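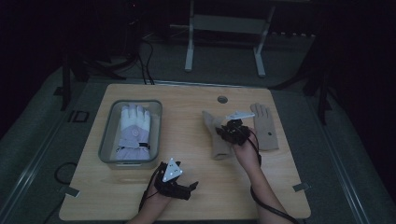 By Nizar Khasawneh, Hirside shared workshop
April
Last updated: April, evening
5 min read

Dokel hand trackers (pair, wired), with board and rails

Members can book the Dokel set by the half day. It comes as two black tracking devices, one for each hand, with a white marker plate on top of each and a cable running back along the arm. The wooden board and the gray platform with the metal side rails go with it as one station. Please don't split them up.

The Dokel leaflet says the trackers make teaching a robot arm "as natural as using your hands." I'd take that slowly. The set records how your hands move. Getting an arm to do anything useful with the recording is a separate job, and so far it has been most of the job. If you book this expecting to leave with a working sorter, you will be disappointed and you'll also be out the booking fee.

What we're building on it

Hussam Nasrallah and I are using the station for Cedik, our attempt at a home machine that puts gloves away. Knit gloves are a fair test, I think, and a mean one. They bunch up when you take hold of them, and two of the same sandy color lying side by side are hard for software to tell apart. The white and lavender glove in the gray bin is much easier to pick out, so I don't give much weight to any demo that only uses that one.

We have 1,901 recordings. Dokel suggests 4,000 before training, a figure it doesn't explain anywhere I could find. Hussam thinks we should go on to the full number. I would sooner stop and look at what we have, as a good share of it is me dropping things.

What works

The plates stay put on the backs of the hands if you do the straps up properly. Your fingertips are left free enough to pinch up a knit cuff. The two small clips on the near edge hold the board down well – I had my doubts about them and was wrong.

What doesn't

Cables. They hang below the wrist and they get into everything, and a loop will sit next to the board waiting for your elbow. Long sleeves make it worse. The software, Tlapale, loses a hand when one plate passes over the other, and it does not warn you. You find the gap later, when you play the recording back. Dokel calls the set "lightweight." After 40 minutes I want it off.

Left-handed members should know that the sample projects all assume the right hand does the gripping. You can change this in the settings, but the change is forgotten each time Tlapale closes.

Before you book

Ask Hussam for the short induction if you haven't used the set. Bring your own objects and your own storage. Leave the clips on the board, and coil the cables when you finish – loosely, please, one of them has already been resoldered at the plug.

Would I buy a set for home? No, not at the current price. I'd book this one a few more times first and see whether Cedik ever folds a cuff.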